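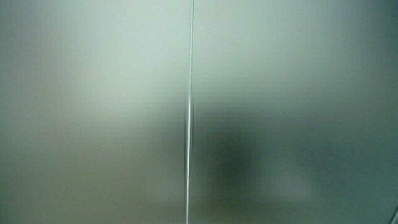
읽는 시간 4분

금속 문 표면의 반사와 얼룩 인식: 공용 건물 내부 마감재 관찰 보고서

작성: Dalal Twal, Shadi Khasawneh, Lucyna Krajewska
지도: Ingvild Nygård
제출일: 3/7/22

1. 주제를 정한 과정

우리 조는 실내 재료 수업의 기말 과제로 금속 마감재를 골랐다. 처음에는 바닥재를 하려고 했으나 다른 조와 겹쳤다. Shadi가 학생회관 Grullport 동의 문을 매일 지나다니면서 어떤 날은 깨끗해 보이고 어떤 날은 더러워 보인다고 말한 것이 출발점이 되었다. 청소 기록을 확인해 보니 두 날 모두 같은 시간에 청소를 한 상태였다. 그래서 실제 오염과 눈에 보이는 오염이 얼마나 다른지를 살펴보기로 했다.

2. 대상 표면

브러시 처리한 금속 패널은 한 방향으로 가는 결을 낸 것이다. 결 방향은 가로와 세로 모두 쓰인다. 사진의 두 패널은 결이 가로로 나 있고, 가까이에서 보면 촘촘한 줄무늬처럼 보인다. 색은 두 장 모두 옅은 회녹색 계열이다. 그런데도 왼쪽 패널의 위쪽은 희게 밝고 오른쪽 패널은 전체적으로 더 어둡고 차갑게 보인다. 색이 같은 재료도 빛을 받는 조건에 따라 다른 재료처럼 보일 수 있다.

결이 있는 표면은 거울면과 달리 물체의 윤곽을 그대로 비추지 않는다. 반사된 형태는 번져서 경계가 없어진다. 오른쪽 패널 가운데 아래에 퍼져 있는 어두운 부분이 그런 경우다. 무엇이 비친 것인지는 형태만으로 알 수 없다. 왼쪽 패널 아래쪽, 이음매 가까이에도 조금 어두운 흐릿한 자국이 있는데, 조원끼리 이것을 반사로 볼지 손자국으로 볼지 의견이 갈렸다. 보고서에서는 판정하지 않고 그대로 두었다.

3. 조사 방법

조사는 두 가지로 나누었다.

첫째는 현장 관찰이다. 건물 안의 브러시 금속면 13곳을 골라 같은 양식의 기록지에 적었다. 기록 항목은 결 방향, 조명 위치, 이음매 상태, 눈에 띄는 얼룩, 닦은 뒤의 변화이다. 한 곳마다 정면, 왼쪽 비스듬한 위치, 오른쪽 비스듬한 위치에서 보았다. 닦을 때는 물을 조금 묻힌 극세사 천만 썼고, 결을 따라 한 번씩 문질렀다.

둘째는 설문이다. 학생 30명에게 표면 사진을 보여 주고 더럽다고 느끼는 부분에 표시를 하게 했다. 사진 속 어두운 부분이 반사인지 얼룩인지는 미리 알려 주지 않았다. 표시한 이유도 한 줄로 적게 했는데, 이유를 비워 둔 답은 따로 모았다.

시편은 Kiiskinen이라는 작은 금속 가공소에서 남는 조각을 얻었다. 손바닥만 한 크기라서 큰 면에서 생기는 밝기 변화를 재현하지는 못했다. 지문을 찍고 각도를 바꾸어 보는 용도로만 썼다.

4. 관찰 결과

얼룩은 정면보다 비스듬한 위치에서 더 잘 보였다. 특히 조명이 위에서 내려오는 복도에서는 손이 닿는 높이의 자국이 정면에서 거의 드러나지 않았다. 반대로 사람이 앞에 서 있으면 그 사람의 옷이 어둡게 비쳐서, 닦은 직후인데도 얼룩이 있는 것으로 기록한 경우가 있었다. 이런 기록은 자리를 비운 뒤 다시 확인해서 고쳤다.

가로결 표면에서는 천을 위아래로 문지르면 물 자국이 결을 가로질러 남았다. 좌우로 문지르면 자국이 덜 눈에 띄었다. 세로결 표면은 그 반대였다. 시편에서도 같은 결과가 나왔다.

설문에서는 이음매 주변에 표시한 사람이 예상보다 많았다. 두 판이 만나는 곳에는 틈과 모서리가 있어 밝은 선과 어두운 선이 나란히 보인다. 위 사진에서도 이음매는 위쪽에서 하얗게 빛나고, 중간부터 아래로는 옅은 선 옆에 회색 그림자가 붙어 두 줄처럼 보인다. 응답자 중에는 이 회색 선을 먼지가 낀 것이라고 적은 사람도 있었고, 판이 어긋난 것이라고 적은 사람도 있었다. 이유 칸에 가장 자주 나온 말은 ‘어두워서’였다.

5. 조원 의견과 남은 문제

Lucyna는 어두운 부분을 줄이려면 결보다 조명을 먼저 손봐야 한다고 보았다. Shadi는 조명을 바꾸는 비용이 크므로 손이 닿는 높이에만 무늬가 있는 판을 쓰는 편이 현실적이라고 했다. 두 안을 비교할 자료를 모으지 못해서 결론에는 넣지 않았다.

중간 발표 때 Walid Hamdan 조교가 설문 사진의 밝기를 통일했는지 물었다. 통일하지 않았다. 밝은 사진과 어두운 사진이 섞여 있었기 때문에 사진별 응답 수를 직접 비교하는 표는 최종본에서 뺐다. 다음에 다시 한다면 같은 시간대에 찍고, 찍는 사람이 어두운 옷을 입지 않도록 정해 둘 것이다.

기록지의 ‘닦은 뒤의 변화’ 항목도 기준이 모호했다. Dalal은 자국이 완전히 없어진 것만 변화로 적었고 나머지 두 사람은 옅어진 것도 변화로 적었다. 뒤늦게 맞추었으나 처음에 본 세 곳은 다시 닦을 수 없어서 빈칸으로 남겼다.

6. 정리

이번 조사 범위에서는 브러시 금속면의 어두운 부분만 보고 오염 여부를 판단하기 어려웠다. 청소 점검을 할 때는 두 방향 이상에서 보고, 결 방향으로 한 번 닦은 뒤 같은 위치에서 다시 보는 절차를 제안한다. 점검표 초안은 부록 1에, 설문지는 부록 2에 실었다.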